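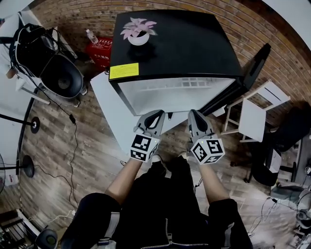
Two hand-held grippers at the mini fridge during the Skivport open day in July.

Édgar Rivadeneyra has been opening the same refrigerator since 8 in the morning. By the time visitors started coming up the stairs at Skivport's Bamstead workshop, he had a rhythm: reach in with both grippers, back out, start over.

"People expect to see a robot walk in and make lunch," he said. "Mostly they see me and a fridge."

Skivport works on household chores for two-armed machines. The motions are first done by people holding grippers like the ones a robot would have, each with a white cube covered in black-and-white markers so its position can be followed. The recordings are then used to train a program the company calls Runus.

Rivadeneyra came to the job from a restaurant kitchen in Cabrera. He said the hard part was slowing down. "My hands want to go fast. With these you have two stiff fingers on each side, and if you rush, you miss the shelf."

A good shift gives him 100 usable recordings. The day before the visit he got 69. Doors are what cost him time, he said, mostly the moment when one hand has to keep the door from drifting while the other goes inside.

Rhys Sheehan, who runs the recording sessions, took questions from a group of high school students. One wanted to know why the fridge was so small. "It fits on the platform and one person can lift it," Sheehan said. "We'll do a full-size one in the fall."

Another asked when she could buy one of the robots. Sheehan told her he didn't have a date. The team has seven chores on its list and is satisfied with two of them, wiping a counter and loading a dish rack. The fridge is the third.

Visitors could try the grippers after lunch. Rivadeneyra stood next to them and gave the same advice each time: "Elbows in. Look at the fingertips."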